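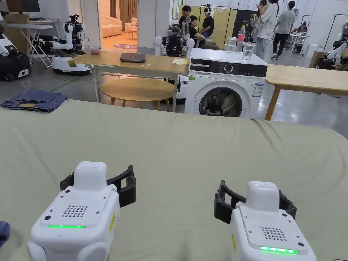
A reply to the last round of this checklist asked why the dryer vent comes before the fire extinguisher, when most forms put the extinguisher first. The order follows the walk. You come in from the back hall, the dryers are on the left, and the extinguisher hangs by the far door. Anyone who prefers another order can use it, as long as every line gets a mark.

# Linen Room and Laundry Checklist – Torham Guest House

Covers the laundry, the folding area, the linen closet and the chemical shelf. The kitchen has its own form. Mark each line OK, FIX or N/A. A line marked FIX needs a comment.

## 1. Dryers

- [x] Lint screens in place, no tears – OK
- [x] Lint screens cleaned after last load – OK
- [ ] Space behind dryers clear of lint – FIX
- [x] Vent duct is metal for its full length – OK
- [ ] Outside flap opens and closes freely – FIX
- [x] Drums stop when the door is opened – OK

**Comments:** Lint has built up behind the second dryer, mostly where the duct meets the wall. The machine has to be pulled out to reach it, and two people should do that. The outside flap sticks half open. It was painted over when the back wall was done and the hinge has never moved well since. Koster replaced the duct in 2000 and the joints are still tight, but there is one elbow that can't be cleaned from either end. Ask for a price on an access panel.

The dryer log shows the vent was brushed out in December. Next brushing should not wait for the full year. The house ran more loads than usual over the winter and the towels are newer, so they shed more.

## 2. Washers

- [x] Hoses free of bulges and cracks – OK
- [x] Shutoff valves turn by hand – OK
- [x] Machines level – OK
- [ ] Floor drain clear – FIX

**Comments:** The drain is slow. Water poured in from a bucket stood for a bit before going down. Remove the grate and clean the trap before calling anyone. The hoses are the braided kind and look fine. Write the install month on a tag next time they are changed, since the current tags have faded.

## 3. Folding and sorting area

- [x] Table steady, no loose legs – OK
- [x] Cover sheet clean and not hanging where it can be stepped on – OK
- [x] Floor dry and free of clothing – OK
- [x] Lights working – OK
- [ ] Floor mat lies flat – FIX

**Comments:** One corner of the mat curls up. It was taped and the tape has let go. Replace it with the heavier kind used in the hall.

Dark items should be kept apart from the white bedding at the table as well as in the wash. A damp navy towel left on a stack of pillowcases will mark them.

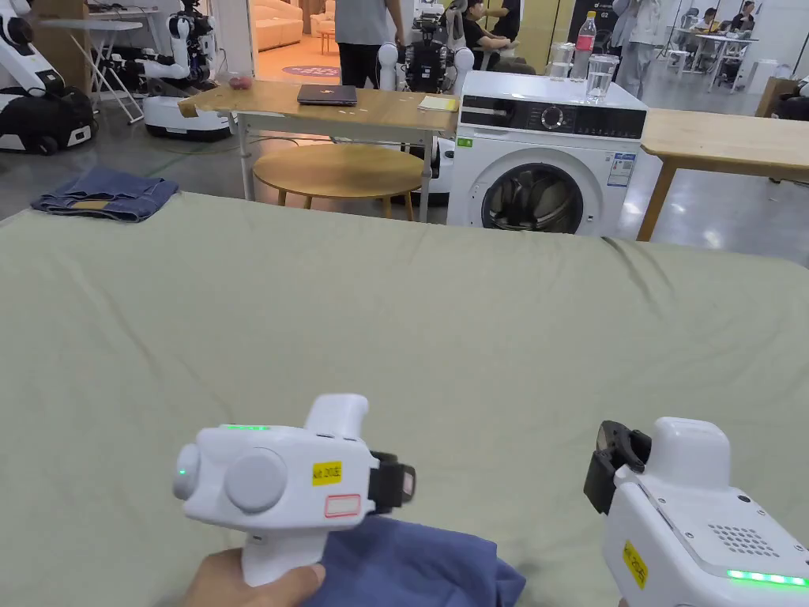 The same goes for anything with oil on it. Massage towels and kitchen rags can stay warm in the middle of a stack long after they leave the dryer, and a warm oily stack can catch fire. Run the full cool-down, spread them out, and don't put them in the closet until they are cool all the way through. No one stacks oily cotton at closing time.

## 4. Linen closet

- [x] Heavy items on lower shelves – OK
- [ ] Top shelf at least 21 inches below the sprinkler head – FIX
- [x] Light has a cover – OK
- [x] Door opens fully – OK

**Comments:** The shelf is fine. The spare blankets on top of it are the trouble. Move them to the bench in the upstairs hall. The number 21 is our own house rule and is a little more than the installer asked for.

## 5. Chemical shelf

- [x] Bleach and acid cleaners on separate shelves – OK
- [x] All bottles labeled – OK
- [ ] Safety sheets in binder – FIX
- [x] Gloves and goggles on hook – OK

**Comments:** The sheet for the Kidum stain remover is missing. The binder has the old one, for the powder, and we now buy the liquid. Print the new one and throw the old one out.

## 6. Fire and exit

- [x] Extinguisher gauge in the green – OK
- [x] Extinguisher tag current – OK
- [x] Smoke alarm sounds when tested – OK
- [x] Far door opens from inside without a key – OK
- [ ] Path to far door clear – FIX

**Comments:** Laundry carts were parked across the path again. They go under the window.

## Follow-up

All FIX items to be closed within 30 days, except the lint behind the second dryer, to be cleaned before the machine is used again. The outside flap goes to Vumeck along with the access panel. Keep form 2 (repairs) clipped behind this one until the last item is signed off.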